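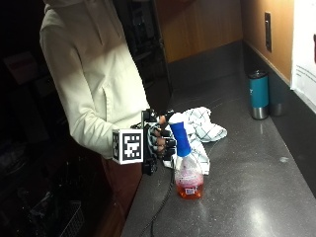
답장이 늦어서 죄송합니다. 지난번 글에서 물어보신 조리대 닦는 방법부터 적겠습니다. 저도 Flulholm으로 이사 온 뒤에 어두운 회색의 얼룩무늬 조리대를 처음 써 보았습니다. 이런 상판은 부스러기가 무늬 사이에 숨어서 눈으로는 깨끗해 보이는데 손바닥으로 쓸어 보면 그렇지 않습니다. 그래서 저는 먼저 마른 천으로 한 번 쓸고, 그다음에 분무기를 씁니다. 분무기는 속이 보이는 투명한 병이 편합니다. 머리가 파란 병 하나를 보시면 주황빛이 도는 붉은 액체가 아래쪽에만 남아 있는 것이 바로 보이지요. 병 앞에 작은 흰 라벨이 있는 것도 중요하다고 생각합니다. 색깔만 보고 내용물을 기억하는 것은 저에게 어렵습니다. 천은 체크무늬 주방 수건처럼 얇은 것이면 충분합니다.

> 9월 12일 토요일에 쓰신 글:
> 안녕하세요, 이 목록에 처음 글을 올립니다.
> 292번 글에서 Merker 세제를 물에 타서 쓴다고
> 하셨는데 비율이 어떻게 되나요? 저희 집
> 조리대는 색이 어두워서 닦고 나면 허연 자국이
> 남습니다. 그리고 니트를 손빨래한 다음에 어디에
> 펴서 말리시는지도 궁금합니다. 건조대에 걸었더니
> 어깨가 늘어났습니다.

비율은 물 600밀리리터에 세제 10밀리리터입니다. 처음에는 저도 더 진하게 탔습니다. 진하면 더 잘 닦일 것이라고 생각했는데, 말씀하신 허연 자국이 바로 그때 생겼습니다. 지금은 연하게 타고, 상판에 직접 뿌리지 않고 천에 뿌립니다. 마지막에 물만 적신 천으로 한 번 더 닦고 마른 천으로 마무리하시면 됩니다. 자국이 이미 굳었으면 미지근한 물에 적신 천을 잠깐 올려 두십시오. 식초는 상판 재질을 모르시면 쓰지 않는 편이 안전합니다. 저희 집 상판도 설명서가 없어서 저는 시험해 보지 않았습니다.

나무로 된 곳은 조금 다르게 합니다. 광택이 있는 나무는 물기가 오래 있으면 뿌옇게 되는 것을 제가 전에 살던 집에서 한 번 경험했습니다. 그 집은 겨울에 창문을 잘 열지 않았고, 2월이 되니까 문짝 아래쪽이 전부 흐려져 있었습니다.
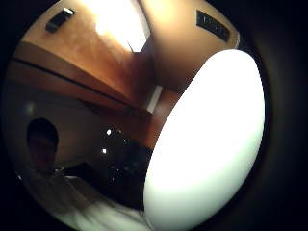

그 뒤로는 꼭 짠 천으로 결을 따라 닦고, 곧바로 마른 천으로 다시 닦습니다. Mindberg 왁스를 추천하는 분이 이 목록에 계셨지요? 저도 사 보았지만 냄새가 강해서 지금은 창고에 있습니다. 혹시 필요하신 분이 계시면 드리겠습니다. 거의 새것입니다.

니트 이야기로 넘어가겠습니다. 저는 건조대에 걸지 않고 탁자 위에 평평하게 폅니다. "펴다"와 "널다"가 어떻게 다른지 한국어 선생님께 여쭈어본 적이 있는데, 제 방법은 "펴서 말리다"가 맞다고 하셨습니다. 순서는 다음과 같습니다.

- 물에서 꺼낸 뒤에는 비틀지 말고 큰 수건에 말아서 누릅니다.
- 탁자에 마른 수건을 깔고 그 위에 니트를 놓습니다.
- 어깨와 옆선을 손으로 맞춥니다. 잡아당기지 마십시오.
- 4시간이 지나면 뒤집고, 아래의 수건도 바꿉니다.

다 마른 다음에는 수건을 치우고 맨 탁자 위에서 모양을 확인합니다. 골이 있는 짜임이나 와플 같은 짜임은 줄이 비뚤어지면 금방 보입니다. 튀어나온 실도 이때 찾는데, 그 실을 자르면 구멍이 될 수 있으니 바늘로 안쪽에 넣으시는 것이 좋습니다. 가위는 매듭을 지은 뒤에 남은 끝을 정리할 때만 씁니다. 탁자가 둥글면 소매가 밖으로 떨어지기 쉬우니까 몸판 위로 접어 두시고, 음료수병은 가능하면 멀리 놓으십시오. 저는 이것을 자주 잊어버립니다.
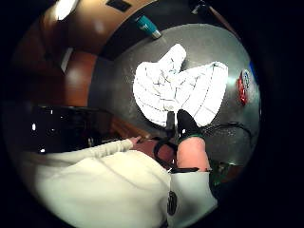 둥근 회색 탁자에 펴 놓은 흰 니트. 위쪽은 은색 뚜껑의 청록색 병.

한 가지 질문이 있습니다. Karaca 가게에서 파는 그물 모양의 건조판을 써 보신 분이 계십니까? 두꺼운 스웨터는 탁자에서 아랫면이 잘 마르지 않아서 하나 살까 생각하고 있습니다. 접어서 보관할 수 있는지, 그물 자국이 옷에 남는지 알고 싶습니다. 가게에 전화해 보았는데 제 발음 때문인지 자꾸 빨래집게를 안내해 주셔서 답을 듣지 못했습니다.

제 글에 틀린 표현이 있으면 고쳐 주셔도 괜찮습니다. 답장은 목록 전체로 보내 주시면 다른 분들도 읽을 수 있습니다.

Flulholm에서 드림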